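Gripper Comparison, Tabletop Cell: Progress Report
May 13, 2020
Prepared by Ajith Kulkarni for Venkatesh Naidu, Sorngate

Venkatesh,

Since the February report we've gone from one working hand to two, and the difference is bigger than I guessed it would be. This note covers what we ran, what we learned about the two hands, what broke, and what I'd like to do with the rest of the grant. I'll try to keep it short, but I'm pretty excited about some of this so bear with me.

What we ran

The plan you approved called for 600 scored picks with each hand setup. We finished 1262 picks across the two, so we're past the target with a few to spare. The extras came from the last afternoon, when the queue was going so well that we let it run.

Quick reminder on the setups. Vernau is the hand with its bare black fingers, the way it ships. Pinto is the same hand model with soft covers added at the fingertips. Both are on the same kind of arm and both run off the same controller software, so the fingertips are the main thing that changes. We did swap sides partway through to make sure the left arm wasn't just a better arm. It isn't. The two arms scored so close together that I've stopped reporting them separately.

Objects are the everyday set we agreed on in the winter: bottles, tubes, pens and markers, a pen holder, a hanger, soft packages, and the rubber chicken, which everyone in the lab now has strong feelings about. We lay them on the grid cloth close together and sometimes touching. I pushed for that because the neat, spread-out layouts we used at first were too kind to both hands, and the scores told us almost nothing.

Bare fingers vs. covered fingers

The bare fingers are wonderful on thin things. Markers were the object I worried about most in the proposal, and they've become the best part of the demo. The finger and thumb can close on a slim barrel right at the tips without the rest of the hand getting involved, and that matters a lot when the pen holder is standing directly underneath.
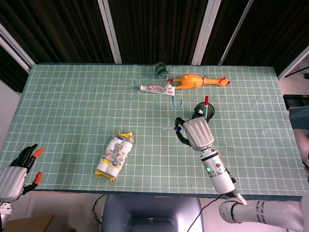
Marker pick with the bare-finger hand on the right; the left hand, with orange fingertip covers, is open.

The pen holder pick is harder than it looks because the hand has to work over the rim with other markers leaning every which way. Our first approach path came in too flat and kept knocking the holder. Bringing the wrist up and tilting it in toward the middle of the table fixed most of that. We still lose some when two markers are lying against each other, and I don't have a good answer for those yet.

The covered fingers win on anything smooth or floppy. Plastic wrap was hopeless for the bare fingers at low force, and if we turned the force up they'd bunch the wrapper and lose the package anyway. With the covers on, the same package comes up at a force setting I'm comfortable with. Bottles were better too, mostly when the bottle was lying at an angle and the hand had to take it by the neck.

The trade is thickness. The covers make the tips fatter, so getting under a hanger or in beside a tube takes a slower approach and more tries. Ten extra seconds on a hanger doesn't sound like much until you watch a whole afternoon of it.

The chicken is a draw. Either hand can lift it by the body. Neither one likes the neck.

Cameras and controller

We moved to the Stesmont controller build in the second half of the period. Finger closing is a lot smoother and we can now set force for the thumb on its own, something we'd been asking for. The switch cost us most of a week while we redid the hand-to-camera calibration, and the first numbers after the switch were bad enough that I threw them out. They're kept in a separate folder if you want to look. They aren't part of the 1262.

Clear plastic still gives the camera trouble. The label on a bottle is found every time, and then the planner acts as if the label is the whole bottle. We have a patch that grows the outline before planning and it helps, though I wouldn't call it finished.

What broke

We logged 19 hardware stops. Most were covers working loose at the thumb, and a new adhesive has cut that down nicely. One was a cable pulling tight when the right arm reached for the far corner. We've rerouted it with more slack and added a reach limit. No damage to the hands themselves, which makes me very happy given what replacements cost.

What's next

I'd like to try a mixed hand: cover on the thumb, bare on the opposing finger. A few informal tries look good on both markers and wrapped packages. If you agree, I'll set aside 600 picks for it so it can be compared fairly with the other two.

I'd also like to start two-handed tasks, one hand steadying the pen holder while the other pulls a marker. This was listed as a stretch goal and I think we can get to it.

Spending is on plan. The only request is to move what's left in the travel line over to spare covers and a second calibration board. Could you let me know if that needs a form?

Come by and see it run when you can. It's a lot more fun in person.

Ajith

Contact: Ajith Kulkarni, Tabletop Cell | © 2020 Sorngate | Back to top

Recent reports
Gripper Comparison: February Report
Stesmont Controller: Calibration Notes
Choosing the Everyday Object Set
Fingertip Covers: Adhesive Tests
Reach Limits and Cable Routing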